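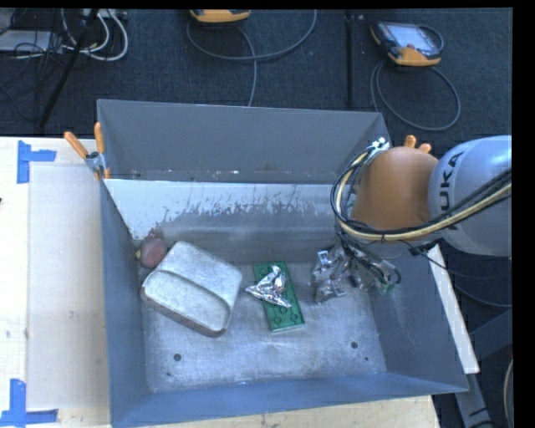

The Metal Bin: Odds, Ends and Unmatched Lids
Gallery by Jonalyn Marquez
Posted Oct 23, 2025

Every workshop has a place where things go when no one is willing to make a decision about them. At Samonte Repair & Salvage in Clorker we have a gray metal bin, and it has been holding our indecision since before I got here. The floor of it is scratched all over and has holes in it, which has never stopped anyone from putting small screws in there.

I started this page in April, when Ataahua Treloar and I agreed to sort the bin once and for all. We have since sorted it once and for all several times. Captions are mine. Complaints about the captions can go in the bin.

On foil
Foil comes to us crumpled. I have never met a flat piece outside of a roll, and I've stopped expecting to. Put a piece down on something perfectly respectable and it will make the whole thing look like leftovers.

Foil, continued
Ataahua squashes it into a ball before it goes in with the metals, adding to the ball until it's the size of a grapefruit. There was a discussion about whether the ball should have a name. I left the room for that one.

Green boards
A green circuit board makes people nervous. They'll throw out a sofa without blinking, then carry one little board around for years in case it turns out to be the brain of something. We take them. Please don't ask us what yours was the brain of.

Green boards, the argument
Ataahua says boards should never share space with loose metal, and she's right, and she says so on a laminated card. The card was last seen holding up the short leg of the bench.

Tins
The rule is that a tin with a lid is storage and a tin without a lid is scrap. Under this rule I have been denied at least four excellent tins. I maintain that the lids are coming.

Tins that have lived a little
We get baking tins, mint tins, tobacco tins, and a lot of tins that have been promoted to something else along the way. Spots and brown edges don't bother us. What bothers us is a tin that rattles when it's been described on the drop-off sheet as "empty."

The crinkly category
Shiny wrappers and see-through packaging are the great disappointment of the sorting table. They look like metal, they sound like a potato chip bag, and most of them end up in the trash can. Scrunch test: if it springs open again by itself, it isn't foil. I have done this test in front of visitors and no one has ever applauded.

Still crinkly
Someone brought us a whole shopping bag of this stuff, folded into little squares. I think it may have been somebody's life's work. We said thank you.

Red things
For reasons I can't defend, we have a shelf for red things. It began with a bottle cap and got out of hand. If an item is round, red and can't be identified in under a minute, up it goes, and then it's a problem for the future.

Knobs
The Gollerar toaster oven had five knobs for what I would call two functions. We have all five. We don't have the toaster oven, which was repaired, against everyone's predictions, and went home without them. The owner uses pliers.

Batteries, which do not belong
No batteries in the bin. I put this in the caption because I have put it everywhere else. There's a separate bucket by the door with a lid and a very large label, and the bucket is usually the emptiest container in the building.

Screws
I counted them. It was raining and the heat was on the blink and I counted every loose screw we had, and it came to 2834. Ataahua asked what I planned to do with that information. I've just done it.

The key drawer
Twenty-eight keys, no locks. We tried them all on the old cash box and none of them fit, so we pried the cash box open with a putty knife and found another key. I put it back in and closed the lid.

Cords
Cords used to go in the bin too, until the day we lifted one and everything else came with it. Now they hang on hooks by length. There's a hook for short, a hook for long, and a hook for the beige one that we're all a bit afraid of.

The Proterach manual
We own the manual for a Proterach dehumidifier in seven languages and have never owned a Proterach dehumidifier. The French section is quite elegant. If you have the machine and would like to know how to empty it, come by.

Magnets
Our magnet on a string is the most popular tool in the shop, especially with people under ten and people over sixty. It sorts steel from everything else in no time. It also sorted my watch, which now runs when it feels like it.

Corks
Not metal, not electronic, not repairable, and still they arrive. I used to turn them away. Then I needed one.

The shelf of maybe
Anything rescued from the bin goes to the shelf of maybe for one month. After that it's either used, given away or returned to the bin, where it waits to be rescued by someone with a short memory. I recognize a hinge up there that I've personally saved three times.

What we'd like you to bring
Clean foil, tins with or without their lids (I'm working on Ataahua), circuit boards in a bag of their own, knobs, hinges and handles. Tape small parts to a piece of card and write what they came off. "Lamp" will do. "Thing from garage" we have already.

What we'd like you to keep
Paint cans, light bulbs, anything that has held motor oil, and anything that drips. Also mystery jars. We've got a mystery jar and one is plenty.

Drop-off and visiting
The side door is open most mornings and the sorting table is just inside, pale wood, hard to miss. You're welcome to look through whatever has been set out and take a part if it fits what you're fixing. Wear gloves if you're going to dig around, and shake them out when you're done, as that's where half of our missing washers go.

More galleries: The Lamp Wall / Chairs We Sat On Too Soon / Before and After and Before Again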